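I nearly didn't go on Saturday. It was tipping it down, the car needed petrol and I had a perfectly good sofa. But I'd told Beverley Haslam I would be there for the Drumilness talk, and she's the sort who saves you a seat with her coat, so off I went.

The talk was on faith and politics, which as you know is my pet subject (sorry to everyone who came here for the soup recipes). The speaker was the Reverend Goodall, who spent years as a minister and then stood for the council as an independent. He got in by 51 votes! I'd half expected a sermon and got something closer to a long, funny grumble about car parks, bin rounds and whether a man can pray for his opponents and still deliver leaflets against them.

His main point, if I've got it right, was that churches are very good at charity and rather shy about asking why the charity is needed. The food cupboard at his old church handed out 446 parcels last winter. Everyone clapped when that was read out at the annual meeting, and he said he sat there feeling sick. Who claps at that? I've been chewing it over ever since, because I'm fairly sure I'd have clapped too.

I don't agree with all of it. I grew up in a chapel where politics stopped at the door, and there was a kindness in that. My gran sat next to a man for thirty-odd years without knowing how he voted, and they shared a hymn book. Once the minister starts telling you which side God is on, somebody at the back is going to feel they've come to the wrong place.
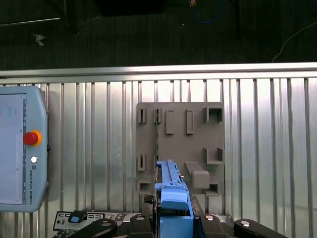 Amari thought I was being soft and told me so over the tea: staying out of it is a side as well, she said, and the people who get to stay out of it are mostly the ones whose heating is on. Well. I had a mouthful of flapjack so couldn't answer, which was probably lucky for both of us.

We did end up agreeing on one thing, that it matters who is doing the talking. Goodall can be blunt about the council because he's sat through the meetings, all of them, even the drainage ones. I find that much easier to take than a stirring speech from someone who's off home on the next train.

Anyway, I bought his book (164 pages, quite big print, hurrah) and I'm up to the chapter on losing his seat. Beverley wants it after me and then it's promised to Amari, so no folding the corners down. The next talk is in January and I've already said I'll bring the flapjacks.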